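Alum, or how I learned to leave a jar alone

In my first winter in Trernmont I had no television and a very cold kitchen, and so I started to grow crystals. My wife says this is a sad sentence. I do not find it sad. I had wanted to do it since I was eleven, when our chemistry teacher showed us one clear crystal of alum in a matchbox, on cotton wool, and did not let anybody touch it.

I am writing this post for two reasons. The first is that Oda Amundsen, who reads this blog and is very patient with it, asked me why her crystals become white and ugly. The second is that I wrote everything in a paper notebook, and the notebook had an accident with the saturated solution, so it is now itself a kind of crystal. I want to put down what I remember while I still remember it.

What alum is

The name is used for a whole family of salts, but when somebody says only "alum" they usually mean potash alum. It is a double sulfate of potassium and aluminum, with twelve molecules of water for each formula unit. The water is a part of the crystal and it has its places in the structure. If you heat the crystal too much, it melts in this water, then bubbles, and at the end you have a white porous mass that is sold as burnt alum.

Where I grew up, barbers kept a block of it for small cuts. Dyers use it too, to help the color hold on wool. In my grandmother's kitchen it went in the pickles, a very small quantity, for the crunch. I bought mine at Parsa, the grocery behind the bus station, where it stands on the shelf between the dried limes and the cardamom. You can also buy it from a chemical supplier, and it will be purer, but I have never seen a difference that I could blame on the grocery.

It is a mild substance as chemicals go. Still, it stings in the eyes and it tastes terrible, and I keep one pot and one spoon only for it. Please do not use the pot for soup afterwards.

Why it works so well

Alum is much more soluble in hot water than in cold water. Table salt is nearly the same in both, and this is why salt disappoints children: you cool the solution and almost nothing comes out. With alum you cool it a little and the excess has to go somewhere. If you give it a good seed and a slow change, it goes to the seed. If you cool it quickly, it goes everywhere, and in the morning you have a floor of small crystals in the jar, all grown into each other.

The shape is an octahedron, two pyramids with one common base. In real life one side is often flatter, because the crystal was lying on it, and the corners can be cut by small extra faces. The first time I saw a triangle so sharp on something I had made from grocery powder, I called my brother on the phone at a bad hour for him.
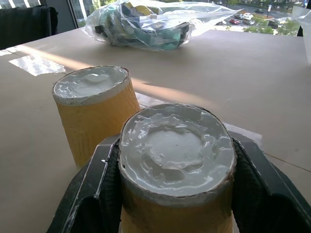

A short tube with ribbed yellowish sides, filled nearly to the rim.

My method

I will say it in the order in which I do it.

Warm the water, but do not boil it. Add alum with a spoon and stir until no more of it dissolves. Let it stand a moment and pour the clear part through a coffee filter into a clean jar. This filtering is important and I skipped it for a whole winter. Every grain of dust is an invitation for a new crystal.

Cover the jar with a paper towel and a rubber band, and leave it overnight. In the morning there are small crystals on the bottom. Pour the liquid into another jar and keep it, it is your capital. Take out the small crystals with plastic tweezers and look at them under a lamp. Choose the one with the cleanest faces and not the largest one. I made this mistake many times, because the largest one is so tempting, but it is usually two crystals which have grown together, and you will see the joint in it forever.

Tie the seed with a thin nylon line. Cotton thread has hairs and the alum grows on all of them, and after a week you have a necklace. Tying a knot around a seed of this size is the hardest moment of the whole hobby. My friend Esmaeil Dehghan has hands like a bear and he does it at the first try. I need half an hour and I say words.

Before you hang the seed, the solution must be exactly saturated at the temperature of the room. If it is a little under, the seed dissolves and you come back to an empty loop of line. To be sure, I leave the solution for a day over some spare alum, at the same place where it will stand, and then I filter again. Only then the seed goes in, to the middle of the jar, far from the walls and the bottom.

Then you wait. The water evaporates through the paper, the solution becomes a bit too rich, and the crystal takes the difference.
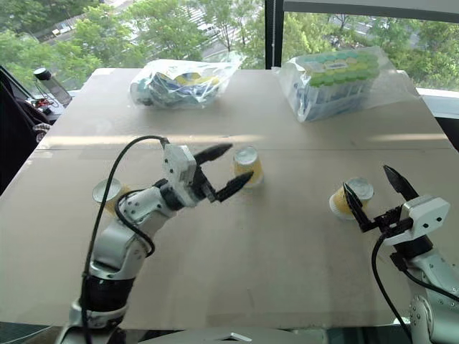
Where to put the jar

I tried the top of the refrigerator first. It is a bad place. The motor trembles and the temperature goes up and down all day, so the crystal grows, dissolves a bit at the corners, and grows again. You can see these events later inside it as cloudy layers.

The windowsill is worse. The sun warms the solution at noon, and then it can hold more alum than it has, and it takes what is missing from your crystal.

The best place in our old apartment on Biver Street was the closet in the hallway, behind the winter coats, on the floor. There was no outside wall and no pipe. My 3 jars stood there inside a foam box from the fish market, with the lid on but not closed tight. In November, when the building started its heating, I opened the box after two days and the solution had made a skin of tiny crystals on the surface. They fall down like snow and land on the upper faces. When this happens, take the good crystal out at once, dry it with soft paper, and make the solution clean again by warming, cooling and filtering. Do not put the crystal back while the liquid is still warm. I did it once, and I lost a month in one evening.

About the hot plate

Somebody asked in the comments what I use for warming. It is an Edeck hot plate that I bought second hand, with a dial that has lost its numbers. I put a pot of water on it and the jar in the pot, like for melting chocolate. The direct heat cracked one jar of 2,000 milliliters, full, and we had alum between the floor boards until we moved. I believe the next tenants have it now.

The white and ugly problem

So, Oda, to your question. There are several possible reasons and from your message I cannot be certain which one is yours.

If the crystal is cloudy inside, it grew too fast. Little pockets of solution were closed in before they could escape. Put more paper over the jar so that the evaporation is slower, and use a bigger jar for the same crystal if you have one.

If it was clear when you took it out and it became white on the surface after some weeks on the shelf, then it is losing its water in the dry air. Winter heating makes the air very dry. The surface layer gives up some of its water and the structure there breaks down to powder. I wash the finished crystal for one second in cold water, dry it well, and paint it with clear nail polish, 2 thin coats. Keep it in a closed box, too. The polish is slow to help if you leave the crystal above a radiator, as I did with the best one from the first year.

If it is white only in the center, it is the seed. It was not clean, or you tied it too tightly and there were scratches. With this one I would start again.

Purple ones

After potash alum most people want to try chrome alum, which has chromium in the place of the aluminum. It is very dark, like grape juice, and alone it looks almost black. The nice thing is that it has the same crystal form, so you can mix a little of it into the ordinary solution and get a pale violet, or you can grow a clear coat over a dark heart. Esmaeil made one like this and it looks like an olive in ice.

I am more careful with this one. I wear gloves, I do not do it in the kitchen, and the leftover solution does not go into the sink. I keep it in a labeled bottle and bring it to the waste station of the town, where the man already knows me. The chrome alum solution also should not be warmed much. It changes from violet to green, and the green solution does not want to crystallize well until it has stood for a long time. I did not know this and I thought the seller had cheated me. I even wrote him a rude letter, and then a second letter.

The big one

My longest crystal stayed in its jar 366 days, with many pauses for cleaning. It is not perfect. One corner is missing from the time when the line slipped and it slept on the bottom, and there is a gray cloud near the top from the heating season. It has the size of a small lemon. I keep it on cotton wool, in a tea box, as there is no matchbox large enough.

This month I want to try copper sulfate, which grows in slanted blocks with a very strong blue, and which is poisonous for fish, so again the labeled bottle. If you have experience with keeping the blue ones from drying out, please write to me. I have read that nail polish works there too, but the one I coated has already a pale spot on one edge.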